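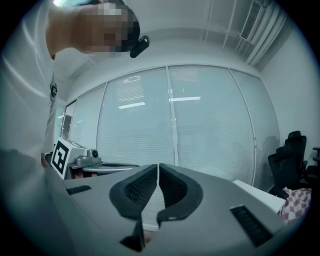 Longtime listeners like to say that Skukum Radio is the only station where you can hear the weather coming in before the announcer reads it, and there is some truth in that: the main studio has a tin roof, and rain gets into the broadcast every fall.

**Skukum Radio** is a community radio station serving the town of Skukum and the farms and lake camps north of it. It broadcasts on FM at 300 watts, with a small repeater at Amik that fills in the valley behind the ridge. Talk, local music and school sports make up most of the day, and overnight the station carries a wonderful, unhurried stream of old records chosen by whoever had the last shift.

## History

The station began as a wired service in the high school, heard only in the cafeteria and the gym. Its first transmitter went on the air one October, from a shed behind the feed store, and could be picked up for 2 miles on a good day. The move to the present building on Queiroz Street brought a proper mast and, at last, a second studio.

## Equipment

The on-air studio is built around a 20-channel Fisovow mixing console, bought used and still much loved by the people who run it. Its faders are long and smooth, and the talkback button is famously loud. A smaller Fisovow desk handles remote broadcasts - hockey games, mostly, plus the fish derby and the spring concert.

Audio reaches the Amik repeater over a radio link. Before the link was put in, programs for Amik were recorded and driven over the ridge, so that listeners there got the morning show at suppertime. Many of them kept calling in to it anyway.

## Programming

*The Long Table*, a weekday call-in show, is the station's best-known program and a real delight, moving from road closures to pie crust in a single call. *Ridge and Valley* features live sets by local players, recorded in one take. The archive holds 600 hours of these sessions, many on open-reel tape, and transfers to digital files are under way.

## See also

- Amik repeater
- Community radio
- Low-power broadcasting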